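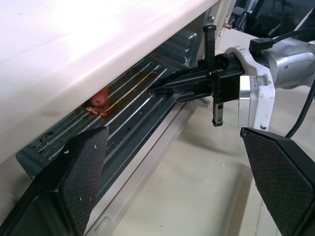
Rhydian Prosser wrote to us in December that a rulebook for robots in kitchens sounded like a cure for insomnia. He then asked for two copies, one for each site, and we have considered him a friend of the house ever since.

About Molau

Molau writes working rules for robot arms that handle food and the appliances food goes into. We also test those rules, in our own kitchen lab at Trestley, on toaster ovens and other countertop machines of the kind people have at home. Appliances that live a sheltered life teach you very little. Ours have crumbs.

The company was started by Gwenllian Lloyd and Güven Uysal, who had spent years reading safety documents written for car plants and trying to apply them to lunch. A fence and a warning light are fine things, but they don't tell you how close a gripper finger should come to an oven rack, or who decides that a rack is too dirty to go on with.

What we publish

Our main work is the Gough Rules, named after the street where we had our first office. The current edition has 277 rules. Güven would like fewer. Gwenllian would like an index.

A few of the ones people ask us about:

Rule 2. Any arm reaching into an appliance goes in at the slow setting, every time, including the time you are in a hurry.

Rule 31. Cables stay clear of the opening through the whole reach. Check with the arm fully extended.

Rule 58. When two arms share one appliance, one of them has the right of way, and it is written down before power-on which.

Rule 104. Finger pads are cleaned between jobs. Food that has touched a pad not rated for food is test material and does not become anybody's snack. (This rule was added after a long meeting.)

Rule 140. Residue is logged before the run as well as after it, so that old burnt bits are not blamed on the new software.

How we work

Each rule gets tried on the bench by someone who didn't write it. If that person can't follow it without asking a question, it goes back. Kha Phí runs the bench and sends back plenty. Emlyn Dafis edits what survives, mostly by taking out the word "appropriate."

We don't sell robots, and we don't certify them. We do run a training day at Dondolham — bring closed shoes and a packed lunch. Places are limited, and the bench starts at 8 a.m. whether or not the coffee has.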